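Project Report: Low-Cost Tabletop Arm, Unon Design Course
Team Asgate

1. Purpose
The course asks each team to build a small arm that can move household objects between marked zones. Our target was 40 completed moves in one session without a restart. The budget limit was 243 dollars, parts and filament included. Brackets were printed in white on the shared Trultow printer. 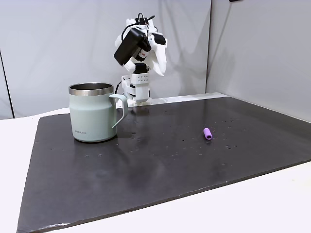

Object choice affected the results more than motor tuning did. The rules call for one heavy item and one light item per trial, with free placement on the work surface. Starting positions were set well apart so that a missed grasp on one item would not disturb the other. With the insulated mug standing near the base and the small purple cylinder farther out on the dark board, a trial covers both short and long reach. The planner handles the near item first. Its handle is treated as a separate obstacle in the collision model.

2. Control
Joint commands are sent over a serial link. Each move is split into 11 waypoints, with a pause of 700 ms before the gripper closes. Shorter pauses led to overshoot at the elbow in February testing.

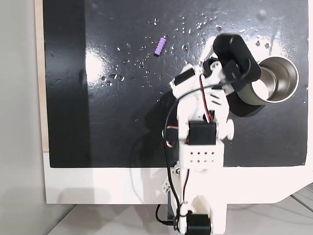 Grewal noted in review that the fixed pause hides a tuning problem, and asked whether the elbow gain had been lowered before the delay was added. It had not. A gain sweep is now listed as the first item of remaining work, followed by strain relief for the gripper cable and a second print of the wrist bracket at higher infill.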